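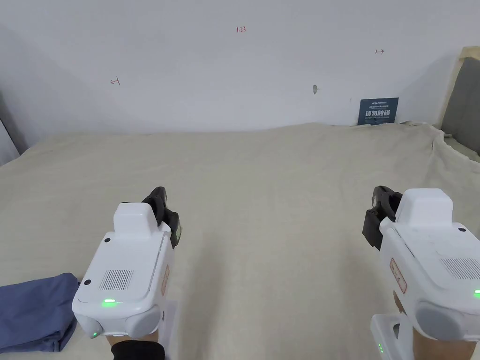 Issue 24, page 20

Household Skills at Finville: Folding on the Bed

The Lau Residence has added flat folding to its October course. Participants spread each cloth on the made bed, smooth it from the center and bring the corners together. 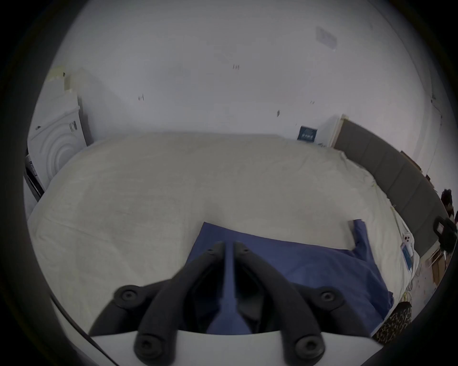 Blue cloth laid out on the mattress.

Rocío Cárdenas, who directs the course, asks that residents keep phones and chargers

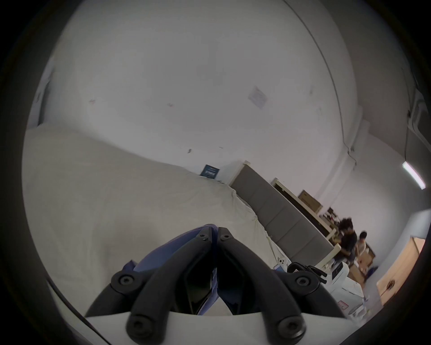 off the sheet while folding. Sessions last 30 minutes. Places may be reserved with Abelardo Yupanqui at extension 1482.

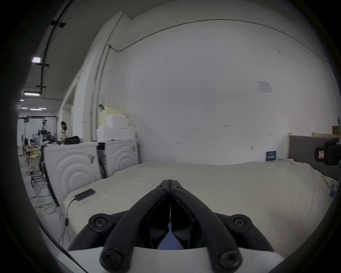
The bed, with two front-loading washers alongside.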